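Taller compartido Canham
Acta de la reunión del grupo de pinzas
2 de diciembre de 2021

Preside: Valentyna Kushnir
Asisten: 4 miembros del grupo. Excusa su ausencia el representante de Drarholm.

1. Aprobación del acta anterior

Se aprueba el acta de noviembre con una corrección: en el punto de compras, donde decía «tornillos de pivote» debe decir «tornillos de pivote y arandelas».

2. Estado del brazo de sobremesa

La base y el primer eslabón están montados. Queda pendiente el cableado de la muñeca. La placa de control Inora responde por el puerto serie, pero pierde la referencia de cero al cortar la alimentación. Se acuerda añadir un final de carrera en el eje de giro y repetir la puesta a cero en cada arranque hasta que esté instalado.

El presupuesto de la fase asciende a 2257 euros, de los que quedan 157 sin comprometer. No se autorizan compras nuevas de servos con cargo a esta fase.

3. Pinzas de mano y toma de muestras

Se revisa el trabajo con las pinzas de mano, cuyo registro servirá de referencia para la mordaza del brazo. Se ha optado por objetos pequeños y de rigidez desigual: cuentas, gomas de pelo, diademas de tela. La bandeja se coloca sobre la mesa redonda y se permite dejar piezas fuera de ella, sobre el mantel, para incluir agarres a distinta altura. 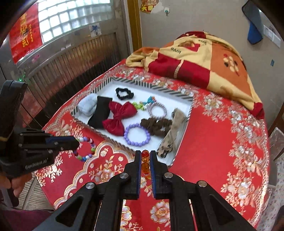 Fig. 1. Adorno de cuentas ámbar entre las mordazas; a la izquierda, segunda pinza junto a la pulsera multicolor.

Observaciones recogidas:

La mordaza paralela sujeta bien las piezas facetadas si se toman en vertical. En horizontal, el contacto se reduce a una arista y la pieza gira.

Las pulseras flexibles plantean otro problema. Al cerrar sobre dos cuentas contiguas, la goma se estira y la apertura medida no corresponde al diámetro de la cuenta. Valentyna Kushnir propone anotar la apertura antes del contacto y después del cierre completo, en columnas separadas. Se acepta.

Los tejidos (lazo, diademas, coleteros) se agarran por el borde. Se discute si conviene incluir el agarre por el centro. No hay acuerdo; se aplaza.

Se fija en 100 el número de agarres válidos por tipo de objeto. Los intentos en los que la pieza se suelte se conservan en el registro, marcados como fallidos.

4. Mordaza impresa

Se presenta el segundo diseño de mordaza para el brazo, con alojamiento para almohadilla intercambiable. La holgura entre dedo y guía es excesiva y produce cabeceo al cerrar. Se reimprimirá con menos tolerancia y relleno más denso. El perfil Yurchenko queda descartado por anchura: no pasa entre dos objetos próximos dentro de la bandeja.

5. Acuerdos

Instalar el final de carrera del eje de giro.
Modificar la hoja de registro con las dos columnas de apertura.
Reimprimir los dedos y medir el cabeceo con galga.
Consultar a Drarholm el plazo de entrega de las almohadillas.

6. Ruegos y preguntas

Se pide que las baterías se dejen en el estante de carga al terminar y que los cables USB vuelvan al cajón etiquetado.

Se levanta la sesión. La próxima reunión se convocará por correo cuando estén impresos los dedos.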